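소비자 권익 게시판 > 해외 온라인 구매
제목: 해외 쇼핑몰 Gukier 환불 지연 관련 문의

작성자: 청람거사
6월에 Gukier에서 주방용품 8점을 주문하고 854달러를 결제하였습니다. 52일이 지나도록 물품이 도착하지 않아 환불을 요청하였으나, 판매자는 결제액의 13%만 돌려주겠다고 회신하였습니다. 대응 절차를 아시는 분의 답변을 부탁드립니다.

답글 1 | 운영지원
판매자의 일부 환불 제안을 수락하시면 이후 카드사 이의제기에서 불리하게 작용할 수 있습니다. 주문서와 회신 내용을 보관하시고 카드사에 먼저 접수하시기 바랍니다.

답글 2 | lema_user
위 의견에 일부 동의하지 않습니다. 저는 Lema를 통해 결제한 건이었는데, 결제대행사의 분쟁 접수가 카드사보다 빨랐습니다. 결제 수단부터 확인하시는 것이 순서라고 봅니다.

답글 3 | 운영지원
결제대행사를 이용하신 경우라면 타당한 지적입니다. 다만 두 곳에 동시에 접수하면 한쪽이 반려될 수 있으니 유의하시기 바랍니다.

답글 4 | 청람거사
카드로 직접 결제하였습니다. 사업자 주소는 Plidirthorpe로, 반품 주소는 Sarkudham으로 각각 달리 표기되어 있습니다. 카드사에는 오늘 오전 이의제기 서류를 제출하였으며, 판매자의 제안에는 거절 의사를 서면으로 통지하였습니다. 결과가 나오는 대로 본 게시글에 추가하겠습니다.

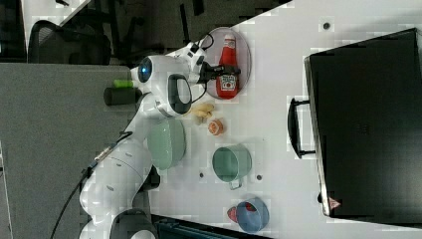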